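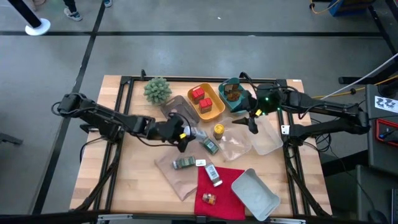
Spices out on the worktop, coloured bins at the back and the clear ones in front.

Filed under: Kitchen Tips > Cupboards & Storage

I put off sorting my spices from September right through to the new year, and in the end it took me 60 minutes and one pot of tea. If yours live in a heap at the back of a cupboard (mine did!), have a go at it this way.

1. Get everything out first. Don't try to do it shelf by shelf, you'll only shuffle the same old paprika about. I use the big butcher-block table because there's room to spread out, and I put a few cloths down for the inevitable cumin dust.

2. Give each bin a job. I like a mix of colours, so I know that yellow-orange means the red-topped tins and teal is for the darker packets and pots. The clear bins I save for whatever's left over, and you can see into them without lifting anything out. I set them all out before I start filling, and I only put one or two things in each to begin with, just to see if the sizes work.

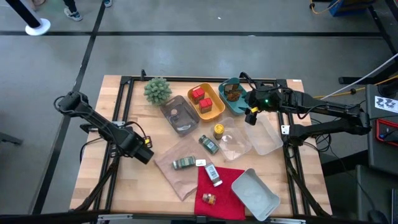

3. Sniff before you keep. Open every jar and have a good smell. If it smells of dust, out it goes. I found a nutmeg pot with a 49p sticker on it, so goodness knows how long that had been with me.

4. Pick bins you can grab. A handle slot is lovely on a high shelf – you hook a finger in and pull the whole lot towards you. Rounded corners are easier to wipe out too, especially once turmeric has got in there.

5. Put the everyday ones at the front. For me that's pepper, cumin and chilli. The mixed spice can sit at the back until I'm baking again.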